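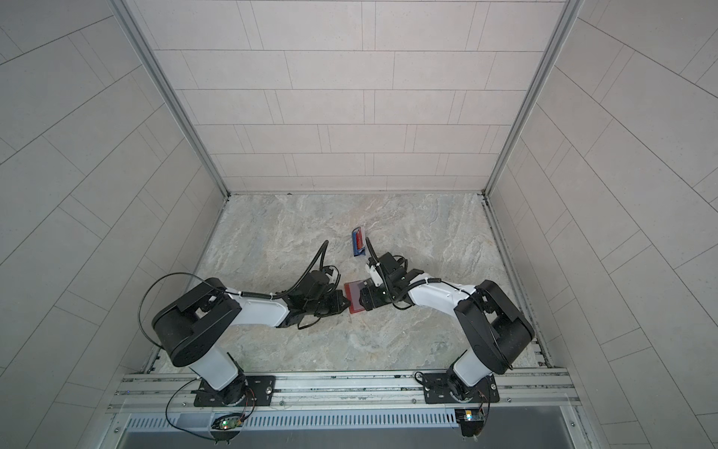

**Figure 7.1** A two-arm cell with both arms mounted on a common rail and the grippers brought together over a flat red part.

# Chapter 7: Faults in Shared Workspaces

Two robot arms that share a floor can do work that one arm cannot. They can pass a part from one gripper to the other, hold it steady while it is turned, or lift it from both sides. They can also strike each other. The space in which both arms may be present at the same time is called the *overlap zone*, and most of the serious faults in two-arm cells begin there.

This chapter follows a single fault from the first report to the final repair. The cell concerned was operated by Nason, a maker of small plastic parts, and was of the general type shown in Figure 7.1. It had run for five months when, during a Monday morning shift, the right arm closed on the wrist of the left arm and continued to pull. The left arm held its position, as it had been told to do. The operator, Denise Ellwood, pressed the stop button. Both arms lost power to their motors, but the right gripper remained shut.

No one was hurt. The wrist cable of the left arm was torn at its connector, and the cell was out of service for two weeks.

## 7.1 What the log showed

The first report gave the cause as "gripper failure." Esmaeil Farahani, the engineer assigned to the review, did not accept this finding. The gripper had closed when it was commanded to close and had applied the force it was set to apply. The question was why the command had been sent.

The controller log supplied part of the answer. Each arm reported its joint positions to a shared program, named Tellex, which decided when an arm could enter the overlap zone. Under normal conditions a new report reached Tellex every 5 milliseconds. Shortly before the collision, the reports from the left arm stopped for 253 milliseconds. Tellex did not treat the gap as a fault. It went on using the last position it had received, and by that record the left arm was still outside the zone.

The right arm was therefore given permission to enter. Its movement was correct for the information on hand, but the information was old.

> **Key term: stale data.** A reading that was true when it was taken but is no longer safe to act upon. Stale data is often harder to detect than missing data, as the value itself looks normal.

## 7.2 Three separate faults

The review identified a loose signal connector at the base of the left arm as the source of the gap. Tightening it would have returned the cell to service the same day. Farahani recorded two further faults that the connector had merely brought to light:

1. Tellex had no limit on the age of a position report.
2. The stop circuit removed motor power but made no provision for opening a gripper that was holding something it should not.

The second item calls for care. A gripper that opens at every stop may drop a heavy part, and in many cells this is the greater danger. The Nason cell handled only light parts, and the review recommended a separate release control, placed outside the guard and worked by hand - a change that left the normal stop behavior as it was.

For the first item, a limit of 100 milliseconds was adopted. Any report older than this now halts both arms.

## 7.3 Aims of the chapter

After completing this chapter, the reader should be able to:

- mark the overlap zone on a floor plan of a two-arm cell;
- explain the difference between missing data and stale data;
- read a simple controller log and find a gap in it;
- state what a stop button does, and does not do, in a given cell.

Readers who have not yet studied stop circuits should review Chapter 4 before going on. The full log from the Nason cell is printed at the end of this chapter and is used in Sections 7.4 and 7.5.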